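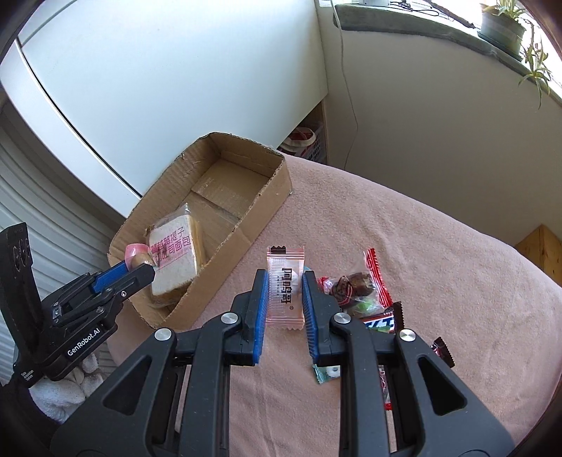

Patins nervurés qui marquent les emballages souples : réglage ou remplacement ?
Forum Préhension et effecteurs > Entretien

vis_sans_fin
Posté le 4 septembre 2022
Bonjour à tous,
Je m'occupe d'une paire de pinces manuelles à deux mors, patins en caoutchouc bleu nervuré, bras articulés noirs. On travaille sur des petits objets emballés : bonbons en papillote, sachets, tranche de pain de mie sous plastique, à ranger dans une barquette en carton posée sur une couverture polaire. Depuis la reprise, la pince de droite accroche mal les papillotes. Le bonbon tourne entre les mors au moment de la fermeture, ou bien il part vers l'avant. Sur la tranche de pain, pas de souci de tenue, mais les nervures laissent une trace dans la mie.
J'ai déjà nettoyé les patins à l'eau savonneuse. Mieux pendant une matinée, puis retour au même point.
Est-ce que je change les patins ou est-ce que je reprends d'abord le réglage des mors ?

kardan59
Combien de cycles sur ces patins ? Et l'autre pince, elle a le même défaut ?

vis_sans_fin
Les patins datent de janvier. On fait 400 prises par jour, partagées entre les deux pinces, donc 200 chacune. La gauche va bien. Même lot de patins, montés le même jour.

kardan59
Alors ce n'est pas l'usure, sinon tu aurais la même chose des deux côtés. Regarde le parallélisme. Tu fermes à vide, doucement, et tu passes une bande de papier entre les patins, d'abord en bas, puis au milieu, puis en haut. Si elle coulisse en haut et qu'elle est pincée en bas, un des pivots a pris du jeu.

Mireval_atelier
Pas d'accord avec kardan59. Deux patins du même lot peuvent vieillir différemment si une pince prend plus souvent les sachets gras que l'autre. On a eu le cas chez nous sur une cellule Trasholm, un côté faisait les fruits secs et l'autre les boîtes. Côté fruits secs, le caoutchouc était lustré alors que l'autre était comme neuf. Le sucre fait pareil, il se loge au fond des nervures et on ne le voit pas.
Brosse à dents souple, eau tiède, on rince et on laisse sécher à l'air. Pas d'alcool, ça durcit la gomme.

kardan59
L'alcool isopropylique passé au chiffon n'a jamais durci un patin chez moi. Ça dépend du caoutchouc.

Mireval_atelier
Ça dépend du caoutchouc, et comme il ne sait pas lequel c'est, autant s'en passer.

vis_sans_fin
J'ai fait le test du papier ce midi. Gauche : pincé partout. Droite : ça coulisse nettement sur la moitié haute. Donc kardan59 a raison, au moins en partie. Les capuchons ronds des pivots du haut, ils se dévissent ou ils sont emmanchés ? Je n'ai pas envie de forcer.

lot_7b
Sur les nôtres ils étaient emmanchés, mais ce n'est pas forcément la même version. Regarde s'il y a une empreinte ou deux petits méplats. Si c'est lisse, tu n'y touches pas par là, tu passes par l'arrière de l'articulation.
Avant de démonter, photographie les deux côtés et mets un trait de feutre sur chaque bras. Les bras ajourés se ressemblent et on a vite fait de les remonter inversés. Chez Zwane (c'est là que je travaille) on en a remonté une à l'envers et elle fermait de travers, ça nous a coûté un après-midi.

vis_sans_fin
Lisses. Je passe par l'arrière. Merci pour le feutre.

Levumine_maint
Deux remarques en passant.
La première concerne la surface. Une polaire, c'est mou. Si l'opérateur appuie pour aller chercher un bonbon à plat, le bas des mors s'enfonce dans le tissu et les patins ramassent des peluches. Sur une nervure, une peluche suffit à faire glisser une papillote. Contrôle au début de chaque série, un coup de rouleau adhésif et c'est réglé.
La seconde, c'est la façon de présenter la pince. Pour une papillote debout, il faut prendre sur le corps du bonbon et laisser les bouts dentelés tranquilles. Si les mors arrivent trop haut, ils ne serrent que du film et ça tourne à tous les coups.

Mireval_atelier
Bien vu pour les peluches. Par contre la polaire a un avantage, les petits bonbons n'y roulent pas. Sur un plateau nu on passe son temps à les rattraper.

kardan59
On peut mettre un tapis fin antidérapant et garder les deux avantages.

Mireval_atelier
Si le support fait partie de ce qu'on lui demande, il ne peut pas changer comme ça.

vis_sans_fin
En effet, le support est imposé. Je garde l'idée du rouleau.
Compte rendu du démontage : un axe avait pris du jeu côté droit, la rondelle derrière était marquée. Je l'ai remplacée et j'ai resserré par petites touches jusqu'à ce que le mors revienne sans point dur. Le papier est maintenant pincé sur toute la hauteur. J'ai aussi brossé les nervures comme proposé par Mireval_atelier, et il est sorti pas mal de sucre — vous aviez donc chacun votre part.
Sur les 7 premières papillotes après remontage, 2 ont encore tourné, prises trop haut toutes les deux.

lot_7b
Tu as mis du frein-filet ?

vis_sans_fin
Non, je voulais d'abord voir si le réglage tenait.

lot_7b
Mets du faible, et une goutte seulement. Sans ça tu y retournes dans un mois.

Levumine_maint
Et pour la mie marquée ?

vis_sans_fin
Toujours là, un peu moins. J'ai une référence de patins lisses chez Kallent, mais je crains de perdre l'accroche sur les sachets.

kardan59
Tu la perdras. Reste en nervuré et prends la tranche par le bord du sachet, là où il n'y a que le plastique.

Mireval_atelier
Ou alors lisse d'un côté et nervuré de l'autre. Ça se fait, mais il faut refaire le test du papier après montage, les épaisseurs sont rarement identiques.

vis_sans_fin
Je commande une paire lisse pour essayer sur la pince de droite. Je remettrai un message quand je l'aurai montée.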